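両手グリッパーキット「Jokilier」を借りて、台所を片づけた

2024/03/03
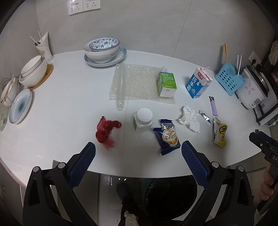
片づけのために台所を散らかす

Skarholmという会社が出している手持ちグリッパーのレンタルキット、Jokilierを4週間借りた。左右1組を両手で握って家事をすると、その動きがロボットの学習用データになる。つまり私は、将来ロボットにやらせたい片づけを、当面は自分で、しかも素手より不便な道具でやる権利を、お金を払って手に入れたことになる。

家人に説明したら「それは何の得があるの」と訊かれた。いまだに返事ができていない。

調理台の片づけは、キットに付いてきた課題一覧のかなり上のほうにあった。難度の欄には「初級」と書いてある。うちの調理台を見てから言ってほしい。奥には食器と炊飯器、その手前に牛乳パックだの気泡シートだの、さらに手前に赤いネット、白いボトル、菓子の袋、ティッシュ、何かの包み紙。ゴミ箱は台のすぐ下にあって、手でやれば歯を磨きながらでも終わる距離だ。それをグリッパーでやる。

しかも一度片づけたら、次の回のためにまた散らかさなければならない。課題の説明には「毎回、配置を自然に変えてください」とある。自然に散らかすのがこんなに難しいとは思わなかった。意識して置くと、どうしても等間隔になる。ふだんの私はあれほど無造作に菓子の袋を放っているのに、やれと言われると急に几帳面な人間になって、袋の角度など気にしはじめるのだ。

届いたもの

箱は思ったより地味だった。入っていたのはグリッパー左右、充電用のケーブル、滑り止めパッドの予備、薄い説明書、それに返送用の伝票。伝票がいちばん上に載っているあたり、先方は借り手のことをよくわかっている。

保証金は900元。支払いのページには「きれいな状態で返却された場合は全額返金」と書いてあり、その「きれい」の定義がどこにもない。問い合わせたところ、サポートのTuncay Bozkurtさんから、たいへん丁寧な英語で「常識的なきれいさです」と返ってきた。台所で使えと言っておいて、常識に丸投げである。以後、油ものの課題は全部飛ばすことにした。

本体は黒い。爪は黒いリンクを組んだ左右対称の作りで、内側に濃い青のパッドが付いている。パッドの表面には凹凸があって、これがよくできている。つるつるした菓子袋でもだいたい噛む。説明書によれば消耗品で、擦れたら自分で貼り替えること、とある。幸い期間中は替えずに済んだ。予備のほうはどこかへしまい込んで、返却の前日に家中を探すことになるのだが、それはまたあとで。

握ると爪が閉じ、ゆるめると開く。それだけだ。ボタンは録画の開始と停止を兼ねたものがひとつ。私はこのひとつのボタンを何度も押し損ねた。押したつもりで台を一面きれいにし、満足して画面を見たら何も録れていない。誰にも記録されなかった片づけというのは、世間では普通の片づけと呼ぶはずで、本来なら台所がきれいになって喜ぶところなのに、そのときは損をした気しかしなかった。

つかみやすいもの、つかみにくいもの

まず、ボトルは楽だ。胴を挟めばそのまま持ち上がる。フタだけ狙うとくるっと回ってしまうので、欲張らず太いところを行く。

菓子の袋は端のギザギザをつまむとうまくいく。真ん中を挟むと中の空気がどちらかに逃げて、反対側が膨らんで滑る。食べ終えて空にしておけばよさそうなものだが、空にするには食べなければならず、課題の回数分だけ菓子を食べるわけにもいかない(三日目まではそのつもりだった)。

ティッシュは意外にも優等生で、丸めてあればどこを挟んでもいい。問題は小さな銀色の切れ端の類だ。台にぴったり寝ていると爪の先が上を素通りする。横から滑らせて縁から落とし、下のゴミ箱で受けるという技を編み出して得意になっていたら、あとで規約に「対象物を落下させて処理しないこと」と書いてあるのを見つけた。世の中には同じことを考える人がいるらしい。

赤いネットは敵だ。果物が入っていたあの手のネットで、つかむこと自体は簡単なのに、今度は離れない。網の目がパッドに絡む。爪を開いてもぶら下がっている。ゴミ箱の上で手首を振ると、録画の上では、私が赤い網を持って誰かに合図を送っているように見える。もう一方のグリッパーで引きはがせばいいと気づいたのはだいぶ経ってからで、そのときはじめて、これが両手用である意味がわかった。

チュートリアル動画でも同じことをGaetano Colombo氏という講師が説明している。「片方の手が困ったら、もう片方の手に訊いてください」だそうだ。先に見ておけばよかった。動画は全部で長いし、氏の声は眠くなる。

牛乳パックには手を出さなかった。ストローが刺さったものを、借り物の機械で、保証金のかかった状態で傾ける勇気は私にはない。気泡シートは一度だけ試した。挟むたびにぷちぷち鳴り、途中から片づけることを忘れていたので、その回は自分の判断で消した。

アプリについて

データはSkumitzというアプリで送る。このキットの弱点はだいたいここに集まっている。

録画が終わると一覧にその回が並び、名前を付け、課題の種類を選び、送信を押す。選択肢は英語とドイツ語で、日本語はない。それはいいとして、種類の一覧がアルファベット順でも難度順でもなく、私にはついに法則がわからなかった。「テーブルを拭く」の隣に「靴を揃える」があり、調理台の片づけはずっと下のほう、「その他」のひとつ手前にいる。毎回そこまで指で送っていく。

送信は夜にやるのがいい。昼間は遅くて、進み具合を示す棒が端まで行ってからまた戻ることがある。戻る進捗バーというものを私はここで初めて見た。Tuncayさんに訊くと「再計算しています」とのことで、何を再計算しているのかは教えてもらえなかった。

一方で、審査は早い。送った回にはだいたい翌朝までに採否が付き、不採用なら短い理由も添えられる。これは評価したい。私がもらった理由をいくつか写しておく。

「手が対象物を隠しています」
「作業の終わりが不明瞭です」
「途中で静止時間が長すぎます」

三つめのときは電話に出ていた。二つめのほうはこたえた。終わりが不明瞭と言われても、うちの台所はいつだってそうなのだ。包み紙を捨てたあとに、食器は片づけるのか、箸はどうするのか、炊飯器の前のかごは元からそこに置いてあるものなのか。私だって毎晩そこで迷っている。結局、「手前に散らばったものだけを捨てたら終わり」と自分で決めてから撮るようにしたら、不採用はぐっと減った。奥の食器は背景である。家人には、背景なので触らないでくれと頼んだ。家人は背景で普通にごはんをよそった。

腕と姿勢

道具としての疲れは、重さよりも角度に来る。調理台の奥へ手を伸ばすと手首が不自然に折れるので、肘を上げて上から入れることになり、しばらくすると肩が張る。最初の週は張り切って一晩に何回も撮り、翌朝シャンプーのボトルが押せなかった。

立ち位置も案外大事だ。台に近すぎると自分の上着が手元に入ってくる。私は愛用の茶色い上着でずっとやっていたが、途中から台所用の薄着に替えた。寒かった。学習データのために寒い思いをしたと書くと立派に聞こえるが、採用率が気になっただけだ。

同じキットを借りているItalo Coccoさんという人が、利用者掲示板に「作業台の高さを調整すると楽」と書いていた。参考になるという印がたくさん付いていた。調整できる調理台のある家に住んでいる人が、そんなにいるのだろうか。

比べるとすれば

迷った相手はFröhlichの片手用だった。こちらは買い切りで、月々の料金がない。片手なので軽く、録画のボタンが親指の位置にあり、店先で少し触らせてもらったかぎりでは押し損ねようがない作りだった。Jokilierの設計者には一度あれを握ってみてほしい。

ただ、片手ではあのネットに勝てない。袋の口を押さえて中身を出す、容器を支えてフタを開ける、といった課題も最初から受けられない。家の中のことは思った以上に両手でできている。スマートフォンを片手に持ったまま家事をしている私が言っても説得力はないけれど。

もうひとつ、買い切りは飽きたあとも家に残る。うちの押し入れにはすでに、飽きたあとの機械がそれなりの数いて、互いに親しくなっている頃だと思う。返送用の伝票が最初から入っているのは、そういう人間にとってはありがたい。

で、どうだったのか

採用されたのは71回。提出した回数はあえて数えていない。採用1回につきいくらか戻ってくる仕組みで、レンタル料から引いてもらえる。差し引きすると、少しだけ払って大量に片づけをした、という結果になった。スポーツジムだと思えば安い。

よかったところ。爪とパッドは信頼できる。左右の動きがきちんと揃い、握り心地に癖がない。審査の返事が早く、理由が書いてある。Tuncayさんは何を訊いても怒らない。

困ったところ。録画ボタン。アプリの種類一覧。戻る進捗バー。「きれい」の定義。それから充電ケーブルが短く、うちではコンセントの前に立ったまま見守る感じになる。

説明書の巻末に、製品責任者のDrahomíra Brabecさんの名で「あなたの日常が、明日の機械を育てます」とあった。私の日常で育った機械は、調理台の手前だけを片づけて、奥の食器には絶対に触らず、ときどき電話のように静止すると思う。育ての親としては少し心配している。

誰に勧めるかと訊かれれば、両手の細かい作業を撮りたい人、そして家に散らかったものが常時ある人。後者は準備の手間が省ける。片づいた家の人は、まず散らかすところから始めなければならず、これは先に書いたとおり骨が折れる。

返却のこと

予備のパッドは、かごの中で箸の下敷きになっていた。なぜそこにしまったのかは思い出せない。

本体を拭き、ケーブルを巻き、箱に戻してみると、届いたときよりかさが増えている。緩衝材の詰め方が元どおりにならないのだ。Italoさんの掲示板の書き込みに、届いた日に箱の中を撮っておけとあった。読んだのは箱のフタを膝で押さえているときだった。

集荷の人に渡して、あとは保証金の戻りを待っている。Skumitzの画面では「状態を確認中」のまま。結果が出たらここに追記する。5月にはUbaldo Rizziさんの班が洗濯物の課題を追加するそうで、案内のメールがもう来た。タオルを畳む、靴下を組にする、とある。うちには相手のいない靴下がたくさんあるので、審査にどう書かれるか、そこだけは少し興味がある。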